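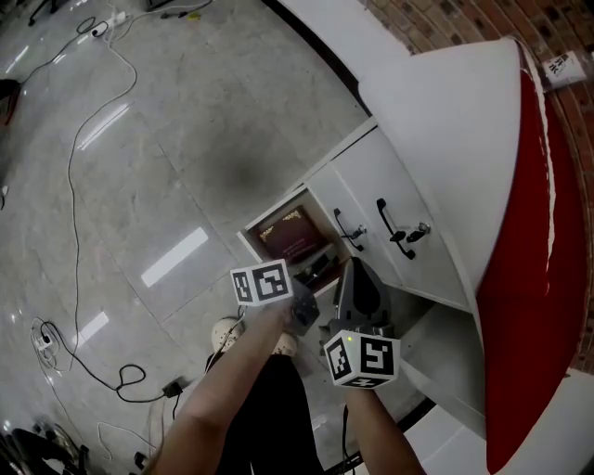
I've been shooting on my phone for so long that I forgot how fussy I used to be about cameras. Then my sister-in-law booked us a cabin near Flumine for the first week of December, and suddenly I'm up at midnight reading about night modes and tripod mounts (again!). The trip is mostly for the stars, because it gets properly dark out there, and I want to see what my little Kubo phone can do before I spend real money. My old gear has been shut away in a white cabinet, the kind with black curved handles and a little silver lock by each one, and naturally I had no idea where I'd put the key.

Found it in the end, in a coat pocket. The Dritden tripod still stands up fine — one leg sticks a bit — and the phone clamp I bought for 28 dollars fits on top with a wiggle.

So last night I tried it in the backyard. First go was a blurry mess, all streetlight. Second go I used the self-timer so I wasn't poking the screen, set the exposure to 25 seconds, and got stars! Real ones! Grainy, sure, and slightly green near the fence, but I was hopping around in my slippers.

I did look at the Skirnov lens kit everybody on the forum raves about. It's 300 dollars, and for that I'd want it to carry my bags up to the cabin too. I'm going to stick with what I have for now and bring a power bank, since the cold eats my battery like you wouldn't believe.

If you've shot stars on a phone, tell me what ISO you use. I keep going back and forth and my backyard is no help.

Posted October 1, 2019

This site uses cookies to remember your preferences. Accept | Learn more

Contact | Back to top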